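How to Pick, Keep and Cut a Pineapple Without Regretting It

The pineapple is a fruit that has gone to some trouble to discourage you. It has armor on the sides and a bundle of small swords on top, and it still ends up in a bowl on somebody's coffee table looking festive. I have bought a great many of them over the years and cut most of them badly. What follows is the method I ended up with, after a certain amount of waste and one tablecloth.

What you need

One pineapple. A big knife, sharper than you think is wise. A cutting board with a groove around the edge, or a board sitting on a sheet pan if yours has no groove. A small spoon with a thin edge. A dish towel you don't love.

Choosing one

Color is a fair hint and a poor guarantee. Some pineapples go gold while they're still sour, and some stay greenish and taste fine. I look for gold at the base and then stop trusting my eyes.

Pick it up. It should feel heavy for its size, like it's hiding something. Press the sides with your thumb. You want a little give, the kind you get from a firm mattress. If your thumb goes in, put the pineapple back and walk away at a normal speed.

Then turn it on its side, get your nose near the bottom, and smell it. Sweet is good. Nothing at all means it was picked early, and it won't get much sweeter at home no matter how long you stare at it. If it smells like a bar at closing time, it's past saving.

People will tell you to yank a leaf from the middle of the crown, and that if it slides out the fruit is ripe. My neighbor Gunther Buschmann swears by this and has left half-bald pineapples in every grocery store in the county. I've had leaves slide out of sour ones. Look at the crown instead: you want green leaves that still have some fight in them.

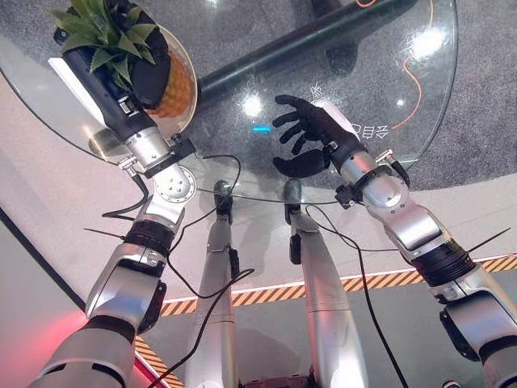
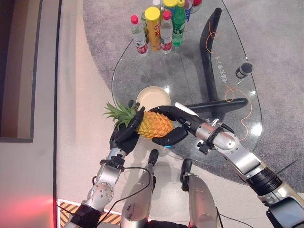
Keeping it until you need it

A whole pineapple can sit out on the counter or the table for a day or two. After that, move it to the fridge, where it will take up the entire shelf and knock over the mustard every time you reach for the milk. Lay it on its side if it won't stand. If it's going to be a centerpiece first and dessert second, decide which night is dessert and stick to it. I once kept one on display through most of December and we did not eat that one.

Cutting it up

1. Rinse the outside and dry it. The knife is about to drag whatever's on the skin through the part you eat.

2. Lay the pineapple on its side and take off the crown, an inch below the leaves. Take off the base the same way.

3. Stand it up on the flat end. Slice the skin off from top to bottom in strips, following the curve. Go thin. You'll leave some brown eyes behind, and that's fine.

4. Deal with the eyes. They run in diagonal lines, so you can cut a shallow V-shaped trench along each line and lift them out in a row. It looks very professional and takes forever. Pallavi Malhotra, who taught me to cook anything worth eating, digs them out one at a time with the spoon and finishes before I do.

5. Quarter it lengthwise and stand each quarter up. Slice off the strip of core along the inside edge. The core is edible, if you enjoy chewing.

6. Cut the quarters into chunks, and tip the juice from the board into a glass. That's yours. You did the work.

Storing the chunks

They go in a lidded container in the fridge and are at their best for three days or so. For the freezer, spread them on a tray until they're hard and then bag them, or you'll own a single yellow brick. Mine is in there now, behind the peas.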